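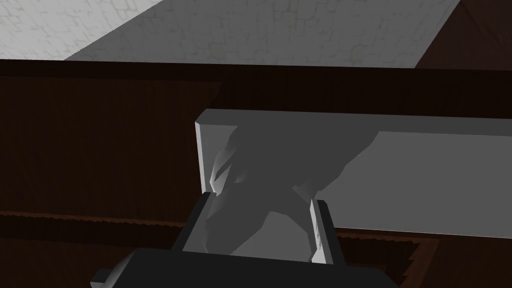
Crackled-stone pattern, part lit and part in shade, with dark brown wood beside it (render).

Subject: Re: [oldhouse] Crazy paving on back verandah, joints failing
Date: December 31, 2023

Replying to the list as well because the same thing came up in March and the thread went off into termites before it got to an answer.

> We have taken on a weatherboard place at Olska with a back verandah
> laid in crazy paving. The stone is mostly sound but the joints are
> coming out in lumps, and in one corner I can lift pieces by hand.
> A previous owner has gone over some of it with what looks like
> ordinary grey cement and that part is worse than the rest. Water
> sits against the house wall after rain.

Fix the water first. If it's ponding against the wall, the slab has either settled towards the house or been built up over the years until the fall has gone. Put a straightedge and a level on it in several places before touching a joint, and write the readings on a sketch. Mine had been topped up at the outer edge by somebody who wanted it flush with the garden path, and the whole verandah drained neatly under the kitchen. All the repointing I did in the first year was wasted.

While you're there, look for the subfloor vents. On a weatherboard house they're often at or just above the original paving level, and any later layer will have half buried them. If you find one blocked, clear it and keep it clear, even if it means cutting the paving back from the wall and leaving a strip of gravel. I ended up with a gravel strip the full length of mine. It looks fine and I can see straight away if it stops draining.

> Is it possible to get the old cement out without breaking the
> stone? I tried a cold chisel on one joint and took the edge off a
> piece I would rather have kept.

It is possible but slow. A cold chisel is too fat for narrow joints and it wedges against the edges, which is what you've found. I used a plugging chisel and a light hammer, working along the joint and never across it. Where the cement was really hard I ran a small grinder down the middle of the joint, stayed well clear of the stone on both sides, then knocked the remaining cement inwards towards the cut. Don't try to follow tight curves with the grinder. Stop early and finish by hand. Wear a proper mask, wet the work down and keep the windows on that side shut. The dust is bad for you and it also gets into everything.

I got through a patch the size of a card table in a morning. If you find you're going much faster than that, check the edges of the stone, as you're probably bruising them.

Loose pieces are easier. Lift them, number them with chalk on the top face and photograph the patch before you lift anything. Chalk comes off in the rain, so do a patch in one go or bring the pieces under cover. I lost the order of one patch and it took me longer to fit it back together than it had taken to clean it. Crazy paving looks random until you try to put it back.

> The builder we spoke to said to use a strong sand and cement mix
> with a bonding additive and be done with it. A neighbour says lime.
> Who is right?

It depends on what's underneath. If there's a solid concrete slab that isn't moving, a moderate cement and lime mix will do and I wouldn't lose sleep over it. If the stone is bedded on sand, ash or rubble, which is common on verandahs of that sort, a strong mix will crack away from the stone as soon as anything shifts. Then water gets into the crack and can't get out again. Soft sandstone comes off worst, and the faces start to flake next to the joint.

Lift one of your loose pieces in the bad corner and dig down with a trowel. You'll know in a few minutes. Mine was on ash with bits of broken brick through it, so I went with a lime mortar, and six years on the only joints that have failed are beside the downpipe.

For sand, get a sharp, well-graded one and not the fatty bricklayers' sand. Jansen, the yard out past the Skurkorow turnoff, will sell it by the bag or the trailer load and will let you put your hand in the heap first. Their stuff varies a bit in colour from load to load. If you need more than one load, buy it all at the same time and mix the heaps, or your joints will change colour halfway across. I have a line where mine does.

> We also need to match the joint colour. What is left of the
> original is a sort of beige and the cement repairs are grey.

Make test pieces. Mix small amounts with different sands, measure properly, fill an old baking tray or some short offcuts of guttering, and leave them for at least two weeks. Fresh mortar tells you nothing about the final colour. Then put them on the verandah and look at them in the sun and in the shade. The difference is larger than you'd expect. I picked a sand in bright light that looked right with the stone, and under the roof, which is where most of the paving is, it went dull and a bit green. The one I ended up using looked too yellow in the open.

If you're planning on paper or on a computer, be careful with how pale the pattern looks there as well. Thin joint lines that read nicely in full light nearly vanish once a shadow goes across them. Wide joints stay visible in both. I don't think that's a reason to change the width of yours, as they should stay what they were, but it does mean a slight mismatch in colour under the roof won't be noticed by anyone except you.

I wouldn't use pigments. I tried a buff oxide on one patch and it has faded to something like sticking plaster.

> Last question, there is a run of built-in timber seating along the
> wall, very dark, with the legs sitting directly on the stone. Do we
> take it out or work around it?

Take it out if it'll come out in one piece. You want to see the wall behind it and the joint at the bottom of the wall, and you'll never point neatly under a bench. Feet of timber on damp stone rot from the end grain up and you often can't see it until you lift them. Mine had a good four inches of nothing inside one leg (the list's older members will forgive the inches, it's what was on the tape in the shed).

If the feet are sound, soak the end grain in a preservative and stand the legs on something that doesn't hold water. I used offcuts of slate. Other people on the list have used lead, and there are packers sold for decking that would do. Leave a gap behind the seat so air can move down the wall. If it's screwed to the weatherboards, find out what it's screwed into before you put any weight on it again.

As for the finish, very dark brown on verandah furniture is usually many coats of oil or stain that have gone black with age and dirt. Wash a small area with warm water and a bit of sugar soap before you decide it needs stripping. I stripped a bench that only needed a wash, and I've regretted it since, as the new finish has never looked as good.

A few odds and ends.

Don't seal the stone. If it was sealed by the last owner you'll see water beading on it, and that needs to come off before lime goes anywhere near it. I used Skedura remover, which worked on mine with two applications, but try it somewhere out of sight first.

Keep new lime joints damp and covered while they cure. Hessian, wetted morning and evening, held down with whatever you have. In hot weather I'd leave the job altogether until autumn. Fast drying is what gives you powdery joints, and summer at Olska can't be much kinder than it is here.

Keep the dog off it too. There are paw prints in mine by the laundry door.

On quantities, I was out by a lot. I had allowed for shallow joints and some of them went down the full depth of the stone and then into a void. I used around nine bags of lime in the end. Buy a few bags, do a patch, and work out the rest from that. Old stock of hydrated lime isn't worth having, so check the date on the bag and keep it sealed.

If you post the levels I'm happy to have a look. It would also help to know which way the verandah faces and whether the roof gutter overflows, as I'd bet on the gutter for at least part of your water. The sketch doesn't need to be to scale, just mark the house wall and the downpipes on it.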